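2 min read

Re: [hypermobility-list] Night splints and morning stiffness scores
Jan 26, 2023

Naima Bouzid wrote:

> I have been wearing the Halent wrist splints at night since May. My
> morning stiffness score went from 8 to 5 in the first weeks and has
> stayed there. My rheumatologist wants me to stop for a while to see
> if it goes back up. Has anyone done this? How long did you leave
> them off, and did you change anything else?
>
> Also, does anyone log grip strength, and when in the day?

Naima,

I did the same test last year with the Sorkeo pair, which has the same palm bar but a softer strap. Notes, for what they are worth from one patient.

Off period: two weeks. The first three nights were worse than anything after them, so I left those out. Average score with splints was 4, without them 6. I kept the same dose of everything and did not start or stop any exercises. If you are due for a change in medication, put the test off until the dose has been stable for a while.

Scoring: write the number down before you get out of bed. If I waited until after a hot shower, mine dropped by 2 and the log was useless. Duration is worth a second column. My doctor paid more attention to minutes than to the score.

Grip: I measure once a day, before lunch, three squeezes per hand, and keep the middle value. Morning values jump around too much. Use the same chair and keep the elbow at a right angle.

Welington Mendonça asked last month whether the mattress matters. I changed mine halfway through the year and saw no difference in the wrists. Hips and lower back were a little better, but I was not scoring those, so treat it as an impression.

One correction to my earlier post: the strap that caused the numb thumb was the Leblanc, on the tightest setting. The Sorkeo has never done that. If you get numbness on any of them, loosen it and tell your clinic.

I can send the blank log sheet off list. It opens in any spreadsheet program.

Wolfram Meinecke

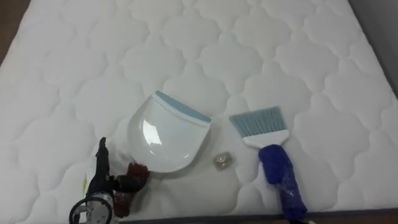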